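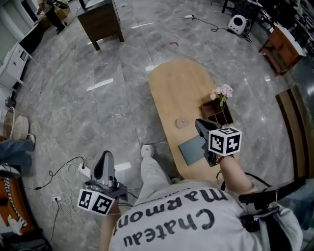

How to budget for a pair of hand-held grippers

Posted Wednesday, August 12, 2020

Start with the work, then the price list. Write down which objects you want handled and how wide the widest one is. Jaw opening is the first figure to check on any quote.

1. Price the full set. At Fedthorpe we ordered two grippers and the total came to £3,859. That covered the grippers, marker cubes and head camera, but left out storage and delivery. Ask for those as separate lines.

2. Allow for spares. Jaw tips wear and printed markers get scratched. We keep two spare cubes.

3. Count your sockets before ordering. Chargers and base units need more than most rooms have. Put extension leads and cable covers in the budget.

4. Ask for a trial. Olivares lent us a pair before we paid; Edetti only offered a video call. Use the trial at a normal table with ordinary things on it, and have the person who will do the job wear the straps for a full session.

5. Check the lead time. If you need the kit by October, get the order in now and have the delivery date put in writing.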